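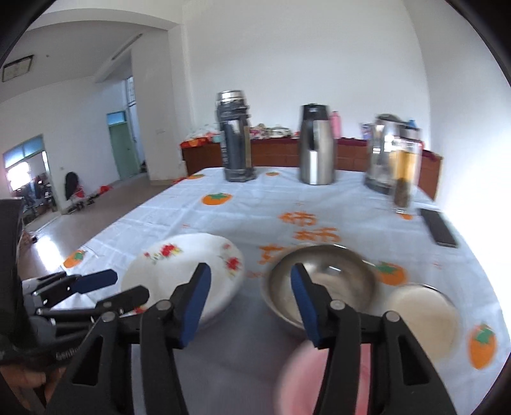
Plastic tablecloths and oil are a bad match, and I am looking for a cleaning method that does not lift the print. Mine is the persimmon pattern, orange fruit on white with the big orange 柿柿 characters. The cloth stays on the table while dishes are sorted, so the steel bowl and the plates get set straight down on it. After 24 hours any chili oil left under a rim leaves a yellow ring. Dish soap takes off the surface film and leaves the ring. I have not tried solvent.

carkine_shelf
Is it PVC or PEVA? PVC takes oil stains into the plasticizer and they do not come back out. PEVA is more forgiving. Smell a cut corner. PVC usually has an odor when new.

kona_rinse
Baking soda paste, left on for up to 3 hours, then a soft cloth. Avoid anything abrasive over the orange areas. The ink on these is often on the top face and will go dull before the stain does.

platerack_4
Disagree with the paste. It is a mild abrasive whatever the packet says, and the dull patch will bother you more than the ring. Test isopropyl on the underside of the hem first, then on a plain area, then stop if there is any color on the cloth.

kona_rinse
Isopropyl on a printed vinyl face is worse advice than mine. I have done 2 cloths with paste and neither went dull.
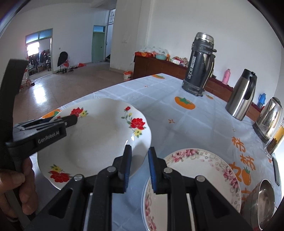

Plitthorpe Tableware Club - Kitchen and Table Section

thermosflask
Moving this on from the cloth to the plates, as they are the more valuable part. A scalloped plate with red peony-type flowers and a flat one with pink roses and gold accents should not go in the same stack. Gold on the glaze wears at the contact points, and the foot ring of whatever sits on top does the damage. Put felt or paper between them, or store the gold one on top.

platerack_4
Agreed on the gold. I would also keep both away from the steel pot. Steel leaves gray marks on white glaze. They can be removed with oxalic acid cleaner, but that should also stay off the gold.

originalposter_k
The scalloped one is deep and the flat one has a broad rim, so they never stacked well in any case. I will put the flat one in the Þorgeirsson rack, vertical, 4 slots from the end.

carkine_shelf
Vertical is fine if the slots are coated. The older Carkine racks were bare wire - check before you load it. 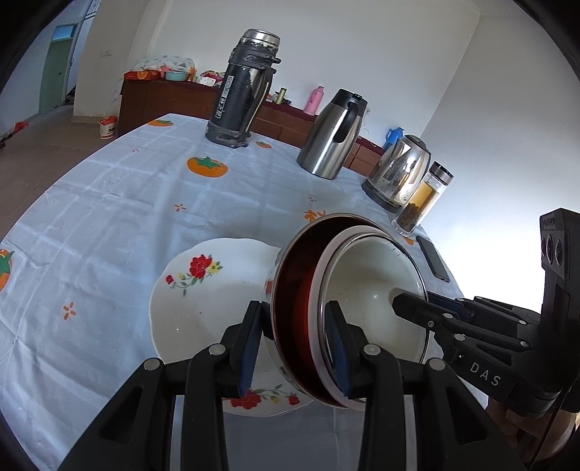
Enamel bowl, red inside with a metal rim, over the flowered plate.

thermosflask
Enamel has its own rule. The rim is where it chips, so lift it from underneath when it is full. Small dark specks on the white part could be food, tea or pinholes in the coating. Run a fingernail over them. Anything that stays put and feels like a pit should be watched for rust.

kona_rinse
Tea would be my first guess in a kitchen with a glass tea bottle on the table. Citric acid, warm water, 3 minutes.

platerack_4
Not on enamel you care about. Plenty of older enamel is not acid resistant and will lose its gloss. Warm water and dish soap first, overnight if needed.

originalposter_k
Fingernail test tonight. I will do the soap soak before any acid, and the hem test on the cloth at the same time. No paste until I know which plastic it is.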